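Home | Barn | Tack | Opinion | Archive

Stop Buying a Blanket for Every Ten Degrees

Opinion, by Despina Ene
2025-03-27

I board two horses at Dornholm, and between them they own more clothes than I do. Last month I added up what I had spent on turnout blankets over the years and got to $3,000. I think most of that was wasted.

The sheet came first, then the medium, then the heavy, then a liner because the medium and heavy left a gap. Each one made sense in the store. In February I used the medium almost every day and the heavy twice.

A healthy horse with a full winter coat and access to hay and shelter can handle more cold than we give it credit for. Clipped horses are different, and so are old ones and thin ones. My gelding is clipped and he needs his blankets. My mare is hairy as a bear and mostly needed me to leave her alone.

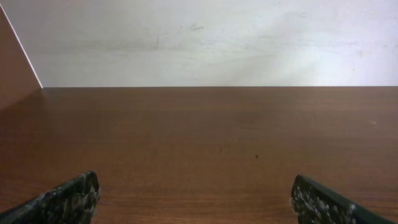 Darcy Wong, who boards across the aisle, disagrees with me. She changes blankets three times a day and her horses look great. They also live in a barn where someone is around to do it. I work until six. A horse sweating under a heavy at noon is worse off than one that was a little chilly at breakfast.

What I would pay for is fit. My Kukia medium cost more than I wanted, but it sits behind the withers and has never rubbed. The cheap one it replaced left bare patches on both shoulders by January — and I had it on the right setting.

I would also pay for washing and repairs. A blanket that gets cleaned and reproofed every spring should last for years, and a torn strap is a small job if you do it before the strap is lost in the mud.

So this spring I'm selling the liner and one of the heavies. The mare keeps a rain sheet. If next winter is a hard one I may have to buy something back, and Darcy will hear about it first.

2 comments | 640 shares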